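3.2 Schedule structure and rest between games

The Brusport summer tournament is a slow-pitch and fast-pitch softball event played each August on the six fields of the Fadberg municipal complex. Teams enter in one of four age divisions. Every team is guaranteed three pool games, after which the top two from each pool move into a double-elimination bracket. A team that loses early in the bracket must come back through the lower side, and on the final day it may have to play several games in a row to reach the championship.

We collected the printed schedules, the umpires' line-up cards and the official score sheets for all seasons in which the present format was used. Games ended by forfeit were removed, as were games called for lightning before the fourth inning. This left 191 games. For each one we recorded the final score, the inning in which the game ended, the scheduled and actual start times, and the time that had passed for each team from the last out of its previous game. The last of these is the rest interval used in the rest of the paper.

Rest intervals were sorted into two groups. A short rest is one of 90 minutes or less. All others, including overnight gaps, are long rests. The cut was chosen before the results were examined and follows the tournament's own rule, under which a team may ask for a later start if it has had less than that time off the field. Few teams make the request on the last day, when a later start would push the final into the evening.

Pitching records were harder to put together. The score sheets list the starting pitcher and any change, but pitch counts were kept only by some teams. Where a count was missing we used batters faced. The two measures track each other closely in the games for which we have both, and we treat them as the same kind of evidence in Section 4.

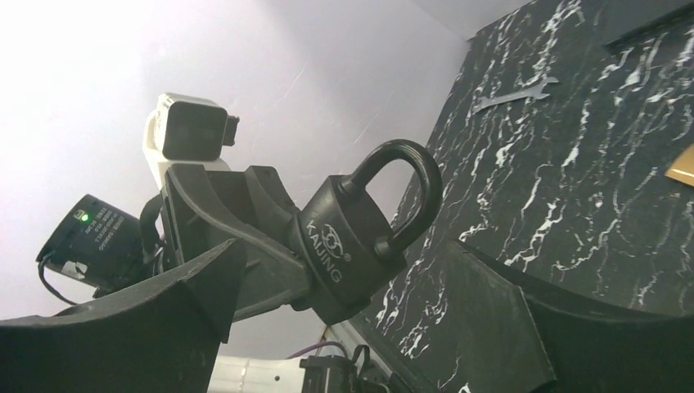 Figure 2. Black padlock, body marked KAIJING.

Field assignment was a second concern. Fields 1 and 2 have lights and a deeper outfield than the others, and the older divisions are placed there whenever possible. Fields 5 and 6 share a backstop line and have short fences in left. Run totals are therefore higher on 5 and 6 in every division, and a simple comparison of early and late games would mix the effect of rest with the effect of the field. We handled this by comparing each game only with others played on the same pair of fields in the same division.

Seeding was handled in a similar way. In the pool stage, seeds come from the previous year's finish, with new entries drawn by lot. In the bracket they come from pool record, then head-to-head result, then runs allowed. A club that has been together for years can be seeded low simply from having skipped a summer. The Plidatari entry in the 25-over division is the clearest case: it returned after two years away, was drawn into the hardest pool, and still reached the final through the lower bracket. We kept such teams in the data but marked them, and the main results were run both with and without them.

3.3 The run-limit rule

Tournament rules stop a game when one team leads by 12 runs after four innings or by eight after five. This matters for the present question in two ways. It cuts short the games in which a tired staff would have given up the most runs, so that totals understate the difference between the teams. It also gives the winner extra rest before the next round. We used runs allowed per inning in place of runs per game, which takes care of the first problem but leaves the second. A winner's longer rest after a stopped game is real rest, and we counted it as such.

In 27 of the games at least one team had played twice already that day. These games are of special interest, as they are the ones most often named by managers when they complain about the format. They are too few to be split by division, and we report them as a single group.

3.4 Comparison event

The Manalastas Invitational uses the same ball, the same bat list and nearly the same age divisions, but plays single elimination after the pool stage. No team there plays more than twice in a day. We used its score sheets as a check on the pitching measure, applying the same rules for removing games. The Manalastas fields are all of one size, so no adjustment for field was needed. Weather records for both sites were taken from the tournament logs, which give the temperature at the start of each morning and afternoon block.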